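# Evening classes to move into former Wusimitz building

August 21, 2022
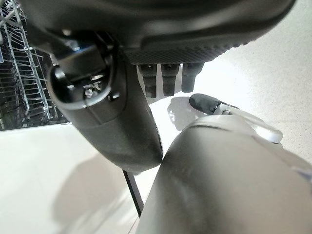
Three dark gray fingertips in a row under a textured pad. Photo: Ostden Post

OSTDEN – The town's evening classes will start the fall term in the former Wusimitz shoe warehouse on Mill Road, after the school board let the lease run out on the rooms above the old post office.

The move affects all adult classes run by the Ostden Evening School, including bookkeeping, sewing, basic math, first aid and English for new residents. Classes for teenagers will stay at the high school for now.

The school had been in the post office building since the town took over the upper floors. Its classrooms could be reached only by stairs, and the heating failed twice in February, when several classes were called off or held in the library reading room. The board asked the owner for a longer lease with repairs included. The two sides did not agree on who would pay for a new boiler.

The Wusimitz warehouse has a level entrance from the parking lot and a freight elevator that has been cleared for passenger use. Seven classrooms have been set up on the ground floor. Upstairs, the former shipping office will be used for registration, and a larger room next to it will be kept for talks and tests. The board said the second large room upstairs needs a new floor and will stay locked through the winter.

Rent is lower than at the post office, but the school will pay its own water and trash bills at the new address. The board plans to review the costs after the first full term.

**Fees and registration**

Fees for most classes stay the same. The exception is sewing, which goes up by $5 per term to cover thread, needles and the upkeep of the machines. Students who already paid for the fall term will not be charged the difference.

The school has room for 280 students this fall. People who were enrolled in the spring have first choice of places until the end of the first registration week, and after that the lists are open to anyone living in Ostden or Plakilis. Residents of other towns can sign up if there are places left once classes begin.

Registration is in person at the Mill Road office or by mail. The school does not take phone registrations, but the office will answer questions by phone in the afternoon. Forms are also at the library front desk and at the Jiang hardware store, which has handed them out for several years. Completed forms can be left at the library but not at the store.

A student who drops a class before the second meeting gets the fee back in full. After that there are no refunds except for illness.

**Getting there**

The number 3 bus, which runs between Plakilis and the Ostden depot, stops on Mill Road across from the warehouse. The last bus toward Plakilis now leaves too early for students in the late classes. The bus company has agreed to run one later trip on class nights during the fall term and will look at how many people use it before deciding about the spring.

Parking at the warehouse is free after business hours. Drivers should use the north gate, as the south gate is shared with the lumber yard and is closed in the evening. A bike rack is being put in beside the main door.

Some residents of Mill Road raised concerns about traffic at a meeting held before the lease was signed. The board agreed to end all classes by 9:30 p.m. and to have a light installed at the crosswalk. The town street department has ordered the light but has not given a date for the work. Until it is in place, the school asks students coming by bus to cross at the corner by the bakery.

**Changes to the class list**

German conversation and watercolor are not being offered this fall. The school has not found teachers for either one and will take applications through the end of the term. A second section of bookkeeping has been added after the spring class filled on the first day, and first aid will be taught in two short blocks, one before the holidays and one after.

The English classes will again be free for new residents. A short placement test is given at registration, and those who took it in the spring do not have to take it again.

The old rooms will be open for one more week so that students can pick up sewing projects, books and other things left there. Anything not collected will be moved to the Mill Road office and kept until the end of the fall term.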